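Home Modules Handouts Reading list Contact
We use cookies to keep this site working and to count visits. Accept Manage settings

Handling Soft Goods: Rules and Good Practice for Two-Arm Cells
Notes for unit 6, Treluscombe automation course

Where the rules stop

Last unit dealt with rigid parts. You could write down a grip force, a position and a tolerance, and a stranger could check all three. Cloth gives you much less to hold on to. A hat has no fixed shape, so "part in position" means very little, and a good many written procedures use the phrase anyway.

Be wary of any cell that is said to be "compliant". Ask what with, and for which task. A risk assessment is made for a use. If the assessment covers moving cartons and the cell now folds knitwear, the paper in the folder belongs to some other job.

The Carrasco checklist

We use the Carrasco checklist in this course. I don't think it is very good, but it is short and people do fill it in. The items that matter for cloth:

1. State the task in one sentence. "Garment handling" is too wide to assess.
2. Name every point where two moving parts can close on a hand. With two arms, include the gap between them.
3. Say what the arms do when the grip is lost. "Stops" is an answer only if somebody has tested it.
4. Record the state of the work surface before the run, marks and scratches included.
5. Say where the cables go.
6. Keep chairs and loose kit out of the working area, and write down how far out.

Item 2 is where most student assessments go wrong. They deal with each gripper on its own and forget that the arms share a table.
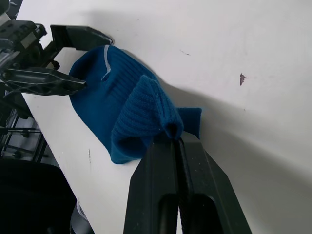

Fig. 6.1. Two grippers on a knitted beanie. The near one pinches the cuff; the tip of a finger on the far one touches the side of the hat.

Try items 2, 4 and 6 on Fig. 6.1 before the seminar. For item 4, look at the tabletop as carefully as you look at the hat. A vision system may well treat a dark mark as an edge, and a record made afterwards can't tell you which marks were old.

Touching is not gripping

A finger against fabric and a fold held between two fingertips are different states and should be logged as such. Many logs have one box for both, marked "contact". The success rate then depends on who filled in the box.

Which brings me to numbers. The Wutetti report, which is on the reading list, gives 3,395 handling attempts. It sounds like plenty. Read the appendix and you find that 2,000 of them used one garment, laid out the same way each time. Another 244 were left out as "operator error", a term the report never defines. I would not build a safety case on it, and I would want a very good reason before quoting it in one.

The Lokadero guide is more modest and more use to you. It asks for around 300 attempts per garment type, started from different crumpled states, with every failure kept in. I can't find where that figure comes from. Treat it as a habit worth having and don't call it a standard in your coursework.

For the seminar

Bring one completed checklist for the cell in Fig. 6.1. Where a still can't answer an item, write "not known". Marks come off for guessing.

Read sections 2 and 4 of the Lokadero guide. Section 3 is mostly about packaging and can be skipped.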